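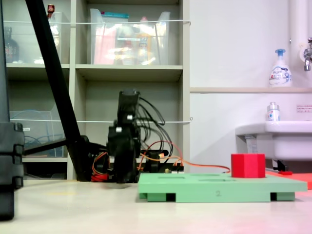
Flora Skinner: Hi Orsolya, before I order you a replacement block I'd like to know if it sticks in all three slots or only in the one it belongs to. Also, do you remember when you bought the set? We changed the blocks at one point and the old and new ones don't always get along.

Orsolya Hegyi: Hi Flora! OK, so I went and tried, and the answer is a bit messier than I hoped. The red hexagon only has trouble in its own slot. It goes in about as far as a cookie goes into a glass that's too narrow, and then it just sits there at a tilt. If I press on it with my thumb it drops in with a click, and then I can't get it back out unless I turn the whole board over and smack it. The other two slots are for other shapes so it doesn't go in those anyway, but I did try, and it doesn't get stuck on the edges or anything.

We got the set in 2013 (I found the packing slip in the box, I'm proud of that). It's the Lernari shape boards, the old series. The board I'm writing about is the green one with the 2 on the front. Board 1 is fine. I haven't tried the others because they're at Margit's.

One more thing, and maybe it's nothing. The board rocks a little on the table when you push down on the left. I don't know if that's the board or the table.

Flora Skinner: 2013 helps a lot, thank you. Could you try three things and write back with what happens? Wash the block and the slot with warm water and dish soap and dry them well. Then turn the block one side at a time and try it each way around. And put the board on a different surface to see if it still rocks. No sandpaper yet, please!

Orsolya Hegyi: Ha, too late to pretend I wasn't looking at the sandpaper. I've put it back in the drawer.

Here's what I did, in order, so you can tell me if I skipped something.

Tuesday, after lunch. Washed the block in the kitchen sink. The water was not exactly clear afterward, I'll leave it at that. Washed the slot with an old toothbrush and there was a gray line of gunk all the way around the bottom corner, the kind that looks like part of the board until you scrape it. I got most of it out with a toothpick. Left everything on a dish towel for 20 minutes.

Tried the block again. Better! It goes in farther before it stops. Still tilts, still needs the thumb.

Then I did the turning. I put a tiny pencil dot on one side of the hexagon so I'd know where I was, and went around from there. With the dot facing me it sticks. One turn to the right, sticks. Next one, it went in by itself and came out by itself, and I said something out loud to the empty kitchen. Next one sticks again. Then it's fine again when the dot is on the side opposite from the good one... no wait, I wrote that down wrong, I checked again and the second good one is directly across from the first good one. The rest all stick, some worse than others.

So it fits two ways out of six. I always thought a hexagon was a hexagon.

The rocking: I took the board to the kitchen counter and it didn't rock at all. Back on the pale table, it rocks. So that's my table, sorry, you can cross that one off.

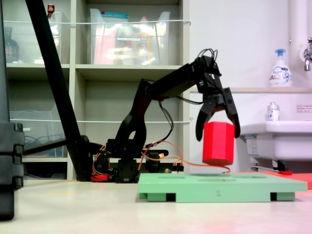 Attachment 2: the red block and board 2, which has the 2 on its front edge.

Orsolya Hegyi: Adding to my last message. Lamai Thammasiri from the toy library has the same series and let me borrow her red block for the evening. Hers goes into my board every way I turn it. Mine goes into her board the same two ways and no others. I was so pleased with this test that I did it all over again to be sure, and got the same thing.

I also put a ruler on my block, across from flat to flat. Two of the directions come out the same and the third is a hair more. I can't read it off properly with a school ruler, but you can feel it if you hold the two blocks together and run a fingernail over the edge.

Flora Skinner: That was exactly the test I would have asked for next, so thank you (and thank you to Lamai). It's the block. Iwona Jasińska in our parts room says she has seen a few from the old series that are slightly wide in one direction. I can send a single red hexagon at no charge. Do you still want to use the old one in the meantime?

Orsolya Hegyi: Yes please to the new one! And yes, we'll keep using the old one. I've gone over my pencil dot so it doesn't rub off, and if the dot points toward the front or straight toward the back it goes in and out like it should. The kids who come on my afternoons will figure that out faster than I did.

Can I ask something that isn't really part of this ticket? I'd like to keep the loose blocks in one of those clear bins on the gray shelves behind the table, because then I can see what's in there without pulling everything out. Is there any reason they shouldn't all be in together? Right now I keep each board's blocks in its own cloth bag, and the bags are forever going missing.

Flora Skinner: All together is fine. Just make sure they're dry before the lid goes on, and mark the new hexagon somehow so you know it from the old one. I've put the block on order under part 130. I'll leave the ticket open until you've tried it.

Orsolya Hegyi: Perfect. I'll put a piece of blue tape on the bottom of the old one and write back when the new one gets here.

Status: waiting for part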